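2020-02-16 Nullska militia, base coats

Primed the last 6 figures of the second squad, gray from the can, then a thin brown wash over the coats. Ileck filler on the base rims.
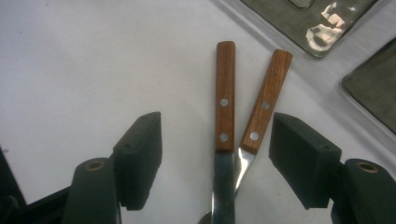
Radomir Dervishi thinks the coats are too dark for 15mm and wants a lighter drybrush before any of them go on the table. Will try it on one – the sergeant, he has the most folds.

Sanded two rims with 600 grit, fine. Rifle barrel on no. 4 bent again, left it.

Still need flags for the Clulau game in March.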